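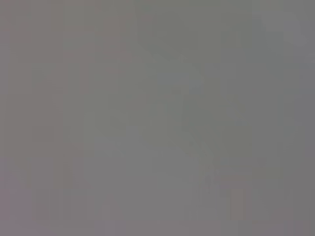

How often should a linen closet be emptied all the way out?
Twice a year is plenty for most households, once in spring and once in September, before the heavy blankets come down.

Roman Krawczyk learned this from his aunt in Pledell, who kept her sheets in a cupboard so narrow that a single extra pillowcase would jam the door, and who could still put her hand on the good tablecloth in the dark. He has been folding for other people for 25 years now, mostly in the old row houses along the river (the ones with the deep, awkward shelves), and he still starts the way she did, with everything out on the bed and the window open.

The sheets get sorted by bed, and each set goes inside one of its own pillowcases, so a guest can carry the whole bundle upstairs without hunting for anything. Towels are folded in thirds, with the fold facing out. He's fond of a strip of plain cotton laid along the shelf, too, and will talk about it happily for as long as the coffee lasts! The coffee at his place is strong, and there is usually poppy seed cake.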